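Will it fold a towel?

Home machines, a progress report of sorts
5/27/24

Fold a towel. Thirds, then half, then half again, on the pile. You can do it with the telly on. Your gran could do it while telling you off. So why, after all the money and all the launch videos, is there still no machine you can buy that will do the laundry from basket to cupboard?

I spent most of the spring asking. Visited two firms, tried one machine in a flat above a shop, read far too many brochures. Short answer: not yet. Longer answer below.

Start with Triris, who lent me their kitchen arm for a weekend. Bolts to the worktop. Takes mugs out of the dishwasher and does it well, slowly, with a little pause over each one like it's reading the bottom. Then I gave it a tea towel. It picked it up by the middle, held it in the air and waited. So did I. We both waited quite a while.

Cloth is the problem. A mug is the same shape every time you meet it. A towel is a new shape every time you drop it, and half of it is hidden under the other half. Where's the corner? You find it with your fingers, hardly looking. A machine with two stiff fingers has to see it, or guess.

So the newer firms have gone at it the other way round and begun with people. Give somebody a pair of hand-held grippers with the same fingers as the robot, cameras on board, and let them do the chore at home, over and over. The machine learns from that. Less code, more towels.

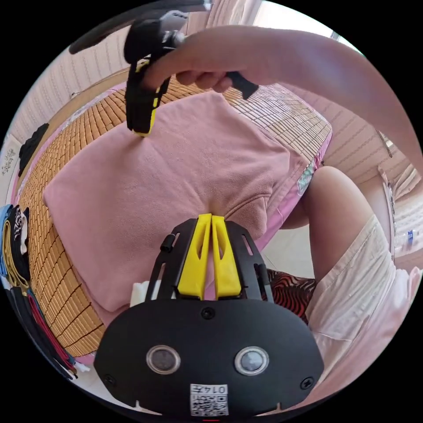
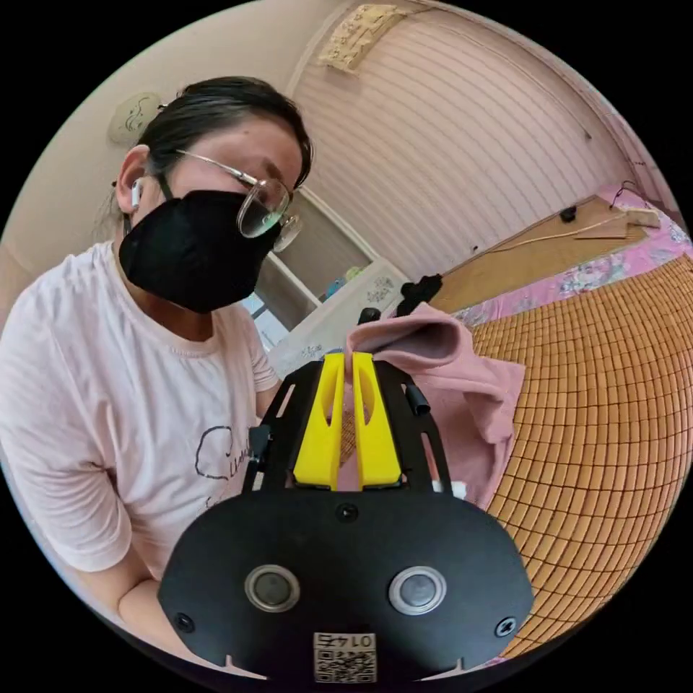 Pink cloth, yellow fingers: laundry practice by hand, on a bed with a bamboo mat.

I had a go with a pair at Sokwood. Humbling. Ten minutes to fold one bath towel and it looked like a dropped scarf. You lose all feeling in your fingertips, you can't pinch and slide, and you keep letting go with the wrong hand. By the end of the afternoon I was down to a minute and rather proud of myself. Their target for one training set is 1,732 folds. My arms ached after a dozen.

Does it work? Sometimes. Sokwood's laundry machine, Ena, did a flat hand towel for me three times running, neat as you like. A fitted sheet beat it completely, but then a fitted sheet beats me. Socks it could pick up but not pair. Anything with a hood, forget it.

The shop floor is further on, though not by as much as you'd think. Sosa has had machines packing boxed goods since January, up to 900 boxes a shift, and the people next to them now mostly deal with jams. Soft stuff still goes by hand. Bagged T-shirts slide about, the suckers lose thier grip, somebody walks over and sorts it out. The line I watched stopped twice before lunch.

Then there's price. Triris rents the kitchen arm at 225 pounds a month, and for that you get mugs, plates, and wiping down if the worktop is clear. Mine never is. It also wants the lights on and the cat out the room.

Would I have one? For the dishwasher, maybe, if it came down by half. For laundry, ask me again in a few years. The folding has got better even since I started on this piece, and the people doing the practice are alot quicker than I was. But my ironing pile is still on the chair where it was in January, and I'll be doing it myself on Sunday night.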